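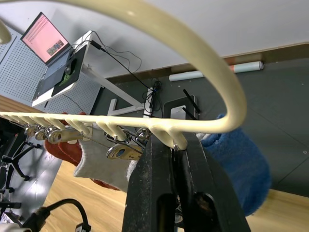

Clip hanger, cream plastic, with socks on the bar. Laundry corner, Garrido house.

Drying equipment check -- hanging racks
Checked by Marianna Sowa, Tuesday

1. Hook arm. Check for whitening or hairline cracks at the bend. OK.
Comment: hang from the rail only, never from a door edge.

2. Bar and prongs. Run a finger along the underside. OK.
Comment: one prong slightly rough, filed down.

3. Clips. Open and close each one 5 times. Metal type. Two stiff.
Comment: oil the pivot, wipe dry before use. Rust marks do not wash out of light gray knits.

4. Rings and wire. No open rings, no sharp wire ends. OK.

5. Load. Socks and small items only. OK.
Comment: spread thick socks along the bar -- bunched at one side, the rack tilts and the hook can walk off the rail.

6. Floor under rack. Dry, no cords within 12 inches. Not OK.
Comment: extension cord moved. Recheck in January.

Result: pass with comments.

2 comments | 12 shares

Related
Folding rack hinge check
Druritz ceiling airer: cord and pulley
Iron and board, yearly check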